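Noiphan is a set milk dessert associated with the town of Homdale, where it is served cold in shallow dishes. It is made from whole milk, sugar, cornstarch and orange flower water, and belongs to the same family as other starch-thickened puddings.

Preparation
The starch is mixed with a little cold milk and stirred into the remainder, which is heated to 80 °C and held there until it coats a spoon. Flower water is added off the heat.
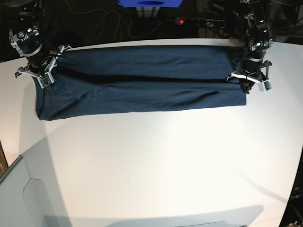 Setting takes place in two stages. The dishes stand at room temperature until a skin forms, then are chilled overnight. A cloth is laid over them in the first stage, folded lengthwise into a long band much like the navy blue one on the white tabletop — a single layer tends to sag onto the surface.

Variants
Dirkano, a firmer type, uses 37 grams of starch per serving dish and is cut into squares. A recipe collection by Bouchra Slaoui lists 34 versions, among them one with ground almonds. Noiphan is eaten mainly in November.

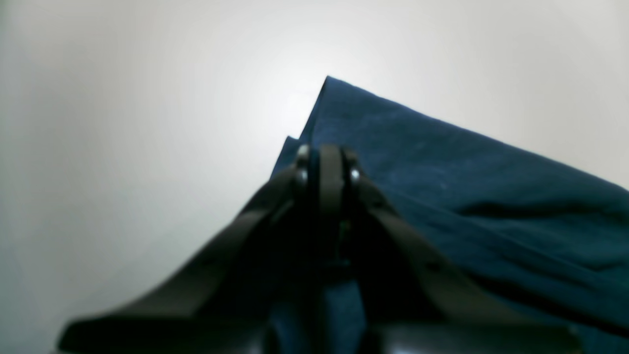 Black gripper, seen from below.

Nutrition
A standard portion supplies about 279 kilocalories, mostly from milk and sugar.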